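Gil-soo Um
Sunday, May 6, 2018

Going to post a few notes on how we cut our grocery bill this year. It's a thread, mute me if you don't care about groceries.

Background: two adults, one kid, one paycheck and a half. In January I added up what we spent on food and it came to 559 dollars for the month, not counting restaurants. I thought it would be less.

The first thing I did was stop shopping at three stores. We were going to Tiltow for the basics, Zikport for produce, and the corner place for whatever we forgot. The corner place was the problem. Every "quick trip for milk" was a 12 dollar trip.

Now it's Tiltow on the weekend and that's it. If we run out of something on Wednesday we eat something else.

Second thing: I write down what's in the fridge before I write the list. On paper, stuck to the door with a magnet. I tried an app called Grarkolum for a while and it was fine, but my wife wouldn't open it and then we had two lists. Paper won.

The list has two columns. Left side is food that has to be used this week. Right side is what we need to buy to use it. If something on the right doesn't go with anything on the left, I ask myself why I'm buying it. Sometimes the answer is ice cream and that's okay.

Third thing, vegetables. We were throwing out a lot of them. Half a pepper, most of a cabbage, the celery every single time. I don't buy celery anymore. 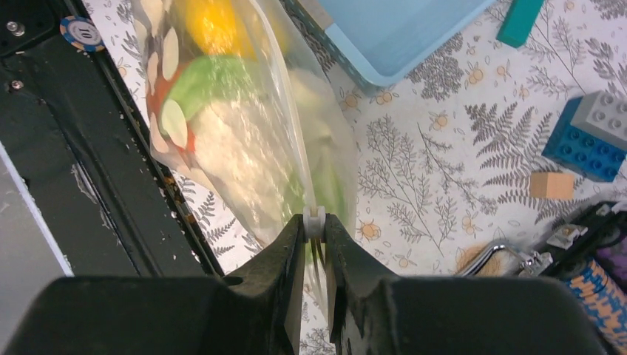 Mixed vegetables in a clear zip bag.

I used to put each vegetable in its own drawer or container and forget it. Now anything meant for the same meal goes in one bag at eye level. When the bag is gone, the meal is done - no digging around for the other half of an onion.

Cauliflower is the one I'd recommend if you're starting out. It keeps well, you can roast it, and the leftover bits go in soup. My kid will eat it with cheese on it.

Fourth: Thursday is soup or fried rice, always. Whatever is on the left side of the list goes in. Some weeks it's good. One week it was mostly radish.

People ask about coupons. I get the flyer that comes with the Sun and look at the front page only. When I read the whole thing I end up buying stuff we don't eat - we still have mustard from that period.

Also, check the unit price on the shelf tag. The big bag of rice at Tiltow costs more per pound than the medium one. I don't know why. It's been that way since I started looking.

Result so far: April was 170 dollars under January. Same number of people, same kid eating like two kids.

Next is meat, where I haven't figured out much. If you buy in bulk and split it with neighbors, tell me how you handle the freezer space. I'll post the June numbers when I have them.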